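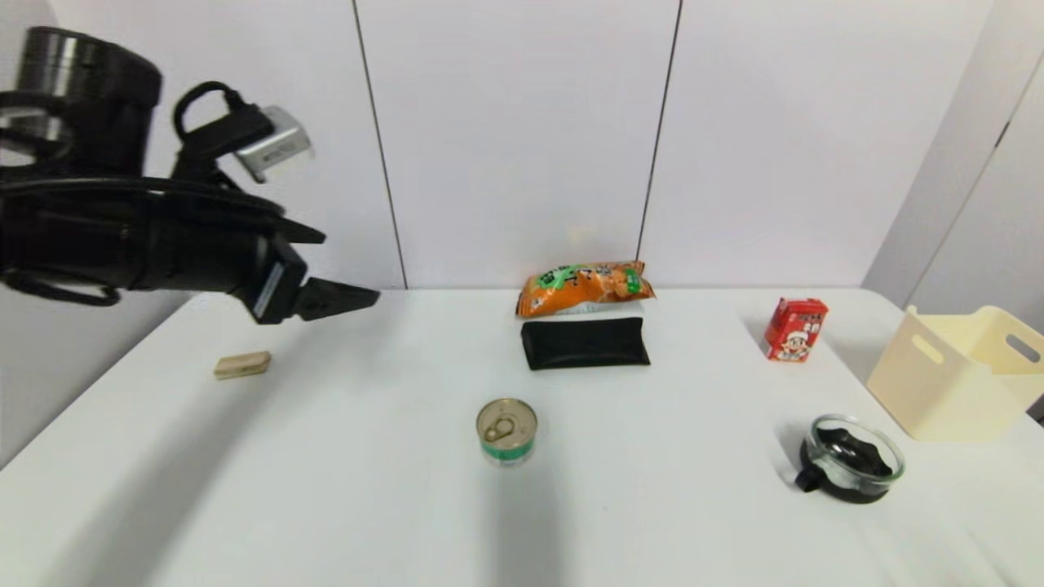

A small beige block on a white tabletop

Kusuma Hall swap shelf: new hours

The swap shelf moves to the side room in February and will open from 3 in the afternoon. Tinned and dry food must be in date and unopened. We can't take glass jars, medicines or anything from a freezer. Last year 369 bags went out, most of them to homes in Mivby and along Folura Road.
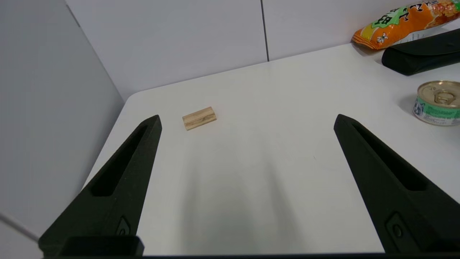 Do I need to bring something to take something?
You can take up to three items a visit without leaving any.

Crates are still short. We have 13 and could use more, folding ones if possible. Nendska bakery has offered its spare bread on closing, and this will go out the same evening. Please bring your own bag.

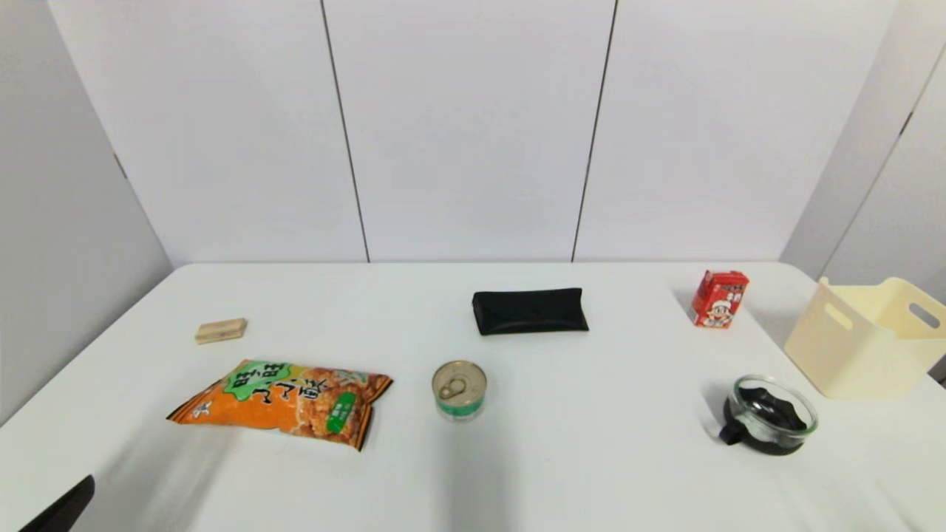 Household items and packaged food, set well apart on the table

Parking is behind the hall, by the bins.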